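Plistwood Community Help
Home > Forums > Print and Layout > Page numbering

Page numbers restart at 1 after a section break, but only in the exported PDF

Asked by zornard_admin
Viewed 468 times
3 answers

I lay out a quarterly household newsletter in Sono Layout 7. The issue is built from three section files joined in a book file. On screen the page numbers run straight through from the first section to the last. When I export to PDF, the second section starts again at 1 and the third section continues from the second, so the numbers in the third are wrong as well.

Settings as they stand now:

Book numbering: Continue from previous document
Section 2, first page: Automatic numbering
Footer field: Current page, on the parent page
Export: Print PDF, all documents, single file

The footer in section 2 is a text frame on the parent page, with the issue line typed in by hand and the page field after it. I have pasted part of a page from the kitchen section as it comes out of the export, with the footer in its place, because the text order in the PDF also looks wrong to me. The footer is read before the last paragraph.

Extract begins:

Cups that are used every day collect a film on the inner wall. Fill with warm water, add a teaspoon of baking soda, leave for an hour and wipe with a soft cloth. Do not use steel wool on a matte finish. It leaves shiny marks that cannot be removed.

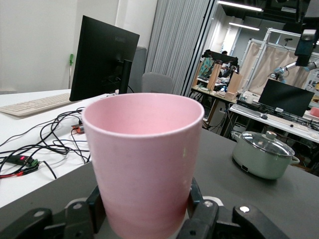

Vol. 7, No. 3 | Page 201

Store cups upright if the shelf is closed, and rim down if it is open. Stacking is acceptable for tapered shapes as long as the upper cup can be lifted out without twisting.

Extract ends.

The 201 in the extract is correct. It comes from a test export in which I typed the start number manually (we number continuously through the volume). With automatic numbering the same page comes out as 1. I do not want to type the start number every quarter, as the length of section 1 changes until the day we go to print.

What I have tried: updating all numbers from the book panel, saving section 2 under a new name, removing and re-adding it to the book, and exporting on a second computer. The result is the same each time.

Answer 1
Accepted
Posted by Byung-chul Ryu

There are two separate problems.

Numbering. The setting you list as "Automatic numbering" for section 2 is the document-level setting. There is a second one at the section marker. Open the section 2 file on its own, go to the Pages panel, and look for a small triangle above the first page. Double-click it. If "Start section" is checked, look at the value underneath. I expect it says "Start at 1" in gray. Gray means the value is inherited from the template the file was made from, and the book panel overrides it on screen but the PDF export in version 7 does not.

To clear it:

1. Close the book file. Leave only section 2 open.
2. Check "Start section" and set it to any other number. Click OK.
3. Open the dialog again and uncheck "Start section". Click OK.
4. Save and close section 2.
5. Open the book and choose Update Numbering > All.
6. Export.

Step 2 looks redundant. If you only uncheck the box, the inherited value stays in the file and comes back on the next save.

Section 3 needs no change. It takes its number from the last page of section 2 and will correct itself.

Text order. The export reads frames in the order they were created unless you tell it otherwise. Your footer sits on the parent page, so it exists before any frame drawn on the page itself. The paragraph about storing cups is probably in its own frame, not threaded to the one before the picture. Open the Reading Order panel, drag the footer to the bottom of the list, and thread the two body frames. Better still, mark the footer as Page Furniture in the frame options. It will then be left out of the reading order altogether.

Comment from zornard_admin: The value was gray and said 1. All three sections now number correctly. The frames were not threaded either. The file was made from an old Thiele template, which may be where the start value came from.

Comment from Byung-chul Ryu: Likely. Fix the template too, or you will have the same thing next quarter.

Answer 2
Posted by Yeison Urrego

The accepted answer works. One addition for people with many files: the start value can be cleared for the whole book at once. Select all documents in the book panel, open Document Numbering Options from the panel menu, hold Alt, and the Cancel button changes to Reset. Click Reset. It also removes number prefixes, so write those down first if you use roman numerals for the front pages.

I would also replace the typed issue line with two text variables, Volume and Issue, defined in the first document and synchronized through the book. A typed line has to be edited on every parent page in every section.

Tested in 7 on Windows only.

Answer 3
Posted by guest

had this on thursday, just export each section separate and join the pdfs after. type the numbers in by hand

Comment from Yeison Urrego: This breaks links between sections and any table of contents entries.

This question is closed to new answers.
Related: Footer missing on left-hand pages | Roman numerals for front matter | Table of contents shows old page numbers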